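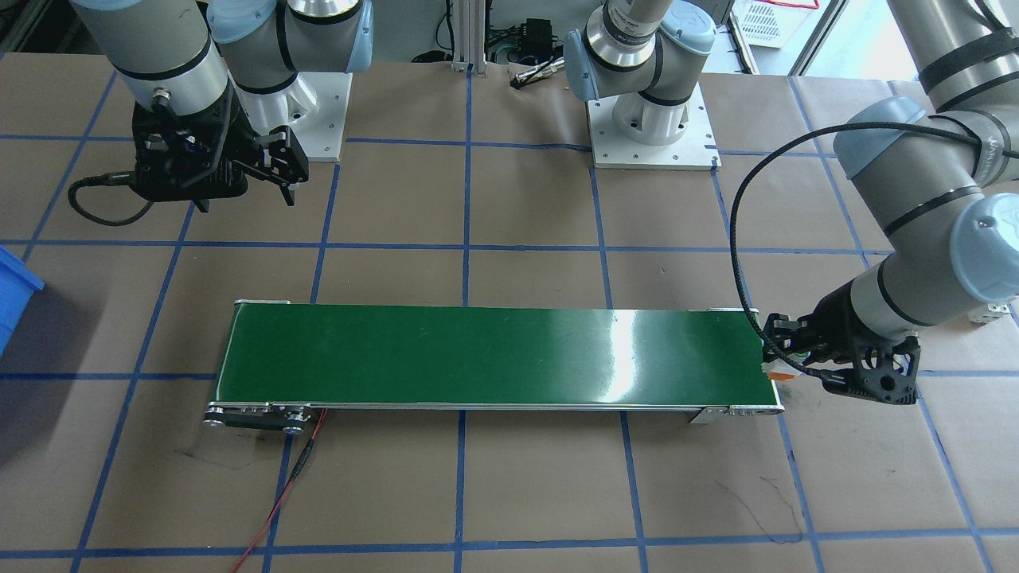
Flendar opens Corkstead distribution site and extends order cut-off for trade customers

Estport, January 21, 2025

Flendar, the supplier of fixings, fittings and small hardware to the building and repair trades, has opened its new distribution site at Corkstead, outside Estport. The site replaces the company's two older warehouses in the town and now handles all orders from trade counters, independent ironmongers and maintenance contractors in the region.

The move was completed over the first part of January. Customers who place orders online or by phone do not need to change anything. Account numbers, price lists and credit terms stay as they were, and standing orders have been carried over to the new site.

The main change for customers is the order cut-off. Orders for next-day delivery could previously be placed until mid-afternoon. From Corkstead the cut-off is 18.30 on working days, for all items shown as in stock on the Flendar website. Orders placed after that time will go out on the following working day.

Collections

The collection desk at Corkstead is open from early morning on working days. Customers collecting goods should use the south gate and follow the signs to the marked bays. The north gate is for deliveries only and drivers will be turned back if they arrive there for a collection.

There are 20 collection bays, including four long enough for a van with a trailer. Goods are held at the desk for five working days. After that they are returned to stock and the order is credited, less any cutting charge for rod, chain or cable sold by the metre.

The collection desk at the old Harbour Road warehouse has closed. The one at Mill Lane will stay open until the end of January for returns only. Returns after that date should be sent or brought to Corkstead with the original delivery note.

Wider range

The additional space has allowed Flendar to bring 941 lines into regular stock that were previously ordered in from manufacturers. Most are stainless and brass fixings, sash window parts, gate furniture and replacement handles for older doors. Lead times on these lines were often two weeks or longer and they are now available for next-day delivery.

Small quantities have also been reviewed. Many customers told the company that they were buying boxes of 100 when a job called for a dozen. Machine screws, washers and threaded inserts can now be bought in packs of 30, at the same unit price as the smaller trade box. Loose sales by weight continue at the collection desk only.

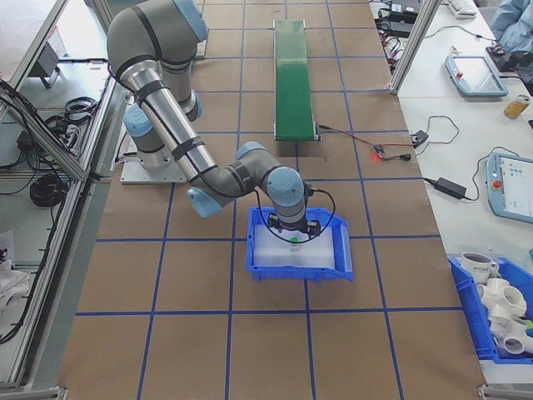

Flendar has also signed a supply agreement with Chaiyaporn, the maker of hinges and cabinet fittings. Under the agreement, Corkstead will hold the full Chaiyaporn range, including the soft-close hinges and the heavy drawer runners, together with spare parts. Existing customers for these products will see the part codes change from a four-figure number to a code beginning with CH. The old codes will still be recognised in the website search for the rest of the year.

Jobs and local services

All staff from Harbour Road and Mill Lane were offered posts at Corkstead and most have transferred. A further 18 jobs are being created in goods-in, order checking and customer service. Vacancies are listed on the company website and include part-time and evening shifts to cover the later cut-off.

The number 7 bus from Estport station stops by the south gate. Flendar has agreed with the bus operator that one additional late service will run on working days, timed to meet the end of the evening shift. There is covered parking for bicycles beside the staff entrance.

The Harbour Road building has been sold. Mill Lane is leased and will be handed back to its owner once the last returns have been cleared.

Printed catalogue

A new printed catalogue is in preparation and will be sent free of charge to account customers. It will include the added lines and the Chaiyaporn range. Customers who no longer want a paper copy can say so through their online account or when they next place an order.

Notes to editors

Flendar supplies fixings, fittings and hardware to trade customers in and around Estport. It does not sell to the public by post, but anyone may buy from the collection desk at Corkstead.

Requests for further information should be sent to the Flendar press office through the contact page of the company website.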